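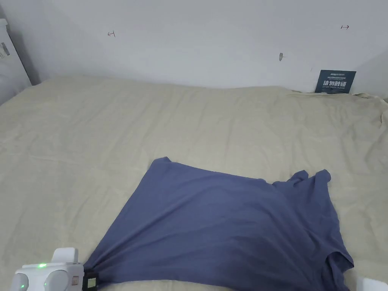
Slide 1: blue T-shirt on the bed, one corner held, the rest still to do.

OK, leave this one up while people find their seats. Say hi, say my name, thank Rania Jaber for setting up the evening and for the coffee. Then go straight in — don't do the long thank-you list, it went badly in June.

Opening: ask who folded laundry this week. Then ask who folded it on the bed. Most hands stay up, I bet. Good, these are my people! I've folded on beds my whole life and I used to feel a bit guilty about it, like the real grown-ups all had a table for this somewhere.

Why the bed works. It's big, it's about the right height if you don't have a low frame, and you can throw a whole load on it and still have space. A plain sheet helps a lot. Point at the slide: pale sheet, blue shirt, you can find the edges of the shirt right away. Try that with a navy tee on a navy comforter at ten at night. (Pause, people usually groan.)

Why the bed is annoying. It's soft. You pull one corner and the rest of the shirt comes along for the ride, or it bunches up where you aren't looking. Go back to the slide. The right side is doing exactly that, bunched up with the sleeve sticking out, while most of the rest is pretty smooth. And the whole thing is lying at an angle. I used to just start folding from there and then wonder why my stacks looked like they were sliding off a truck.

So, the part to slow down for. Before the first fold:

Square it up. Turn the shirt so the collar points straight away from you. Takes two seconds.

Sleeves out. Reach in and open them all the way. If a sleeve is crumpled underneath you'll feel a lump in the finished fold and you'll have to undo the thing anyway.

Corners, then middle. Take the two bottom corners, lift a little, give it a gentle tug toward you and lay it down. Then smooth from the middle out with flat hands. If you only pull on one corner you get those lines running across the fabric, see lower left on the slide.

(If Kuldeep Katiyar is in the room he'll say you should fold in the air and skip the bed completely. Let him come up and show it. He's fast. Mine come out looking like burritos.)

Then the fold itself. Do it live, I'm bringing the gray shirt and the striped one. Side in to the middle, sleeve back on itself, same on the other side, then up from the hem in thirds. Do it once at normal speed and once slow. Don't talk during the slow one, I always lose my place.

Numbers bit, keep it short. I kept a tally on the closet door for a while, and I got to 344 T-shirts before I quit writing them down. My best run was 21 shirts in a row without having to redo one. Angelica Estrella has asked me twice if that's something to be proud of. I say yes.

Where they go after. Drawer people, stand the folded shirts up on edge so you can see every one. Shelf people, keep the stacks low or the bottom shirt never gets worn. I have a green one that I think I last wore at Ho-yin's moving party — ask Ho-yin Lui to confirm, he'll remember the shirt.

Questions I got last time: fitted sheets (no, that's its own talk), hoodies (same fold, hood goes down last), and whether you should make the bed first. Yes, make the bed first! Pull the sheet tight at least. A wrinkle under the shirt looks just like a wrinkle in the shirt and you'll stand there smoothing it forever.

Last thing: hand out the practice shirts from the blue bag, people pair up, one folds and one watches the sleeves. Shirts come back to me before anybody leaves. I was short two last time.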